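3.2 Collecting Demonstrations Inside a Desktop Tower

Last updated: February

Print this page | E-mail this article
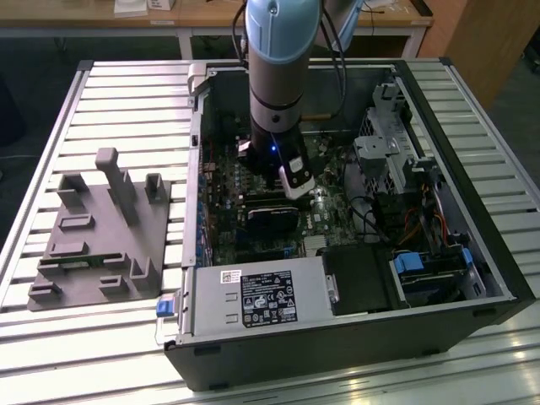

Figure 4. The Stoltivico cell: gripper above the motherboard of an opened desktop tower, with the fixture tray at left.

We taught every skill in the Reltetti set by remote control, and working inside a real computer was the most rewarding part of the project. A tower laid on its side (Figure 4) packs slots, cables and drive bays close together, so the operator has to plan each approach before committing the wrist. The 3D-printed tray stays next to the case and gives each small part a known place to start or finish.

Operators drove the arm with a hand controller from the Dolan station. We recorded 2,247 demonstrations and kept 1,792 after review. The remainder were dropped for dropped parts, long pauses or gaps in the joint log. A further 570 were taught by hand, with the operator guiding the arm directly — these turned out smoother near the board but slower on the way in.

What excited us most was how quickly people improved! New operators crept toward the motherboard in tiny steps. After 44 practice runs, most made one clean descent and saved their corrections for the last stretch above the slot. The policy trained on Hikunbridge picked up the same habit — a fast drop, then a short careful search. We did not script this behavior, and Section 4 looks at how well it holds up when the tower is shifted on the bench.

Shares: 44 | Comments: 0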